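2023-03-20
Posted by the Casbridge capstone group, perception + tooling

Progress report 2: pose tracking for the hand-held gripper

Quick recap for anyone who skipped report 1. We record demos with a hand-held gripper, the camera on it sees the fingers and the room, and our software has to work out where the gripper was for every picture. Then the planner gets trained on those paths. No good poses, no training. So most of the term went into poses.

What we run now. Tracker is called Brilside (our name, our code, mostly). It builds a map first from a slow walk around the room, then each demo is matched to that map. A marker board sets the scale and the origin. Before this we let every demo make its own map, which was a mess - same table, different coordinates each time.

Numbers so far. 484 demos recorded, 300 tracked start to finish, 175 lost track partway and could be cut down to a usable piece. The rest we threw out. Mapping run was 1,989 images, which is more than we need and it makes the matching slow.

Main failure is the wide lens. Straight beams come out bent, so if the calibration is even a bit off the features near the rim pull the pose sideways. We re-did calibration twice. Second one was better. Also added a mask so the tracker ignores the gripper parts, becuase those move with the camera and look "still" to it. The mask is drawn by hand, one per gripper. Should be automatic, isnt. 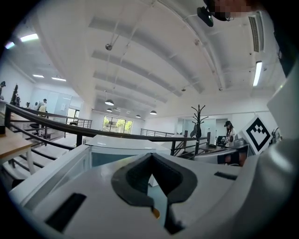

Brekstead asked in the comments on our draft whether we were leaning on ceiling features too much, and whether the tracker would fall apart once the gripper points down at a table for a whole demo. Fair point. We had only tested tilt for short stretches.

So we ran the tilt test. Cut the upper half of each image out and re-tracked. Drift went up a lot, mostly on slow moves. Fusing the IMU helps but time sync is off and we havent fixed it. That's next.

Still to do:
- time sync (see above)
- smaller map, drop near-duplicate images
- auto mask
- port the export script to the Ghumman planner format, currently it flips one axis and we flip it back after
- final demo in June

Contact: Casbridge capstone group | © 2023 | Back to top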